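About Ojala Heating

Ojala is a small company which sells and installs heating for homes and workshops in Pernberg and the villages near it. We started 20 years ago with one van and a rented garage. Today we are a team of 10 people, and we still answer the telephone ourselves.

Our founder, Kerttu Honkanen, learned her work on old oil boilers. In those years many customers asked her for the same thing: one cold room, usually a back bedroom or a glass porch, which the boiler never could warm properly. She began to fit electric panels in such rooms, and after some time this became the main part of our business.
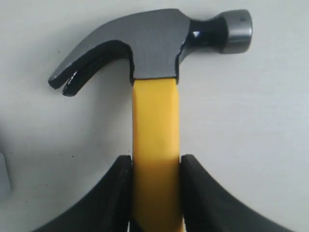
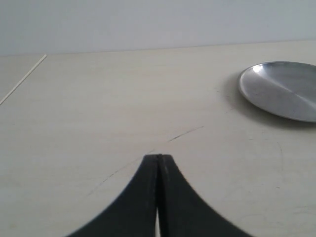
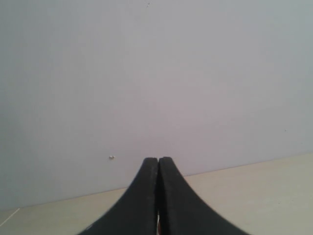
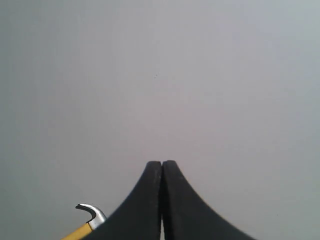
Reading time: 2 minutes

What we do

We fit wall panels, towel rails and electric floor heating. We also service storage heaters from other sellers, if the parts can still be bought. Before we give a price, one of us visits the house and measures the room. We look at the windows, the outside walls and the fuse board. The visit is free inside Pernberg and Edum. For longer distances we ask a small travel fee, and we take it off the bill if you order from us.

Until now we have completed 3,491 installations. Most of them are single rooms. The largest was the school hall in Sitness, where we worked in the evenings so that the lessons could continue.

How we work

All wiring is made by our own licensed electricians. We do not send subcontractors. When the work is finished, we show you how to set the thermostat and leave a printed sheet with the settings. You also get the direct number of the person who did the job.

Our showroom

In the Edum showroom you can stand next to working panels and feel the difference between the sizes. Please bring a drawing of your room if you have one, a simple pencil sketch is enough. On Friday we close at 2 p.m. In September the showroom is usually full, so it is better to call us before you come.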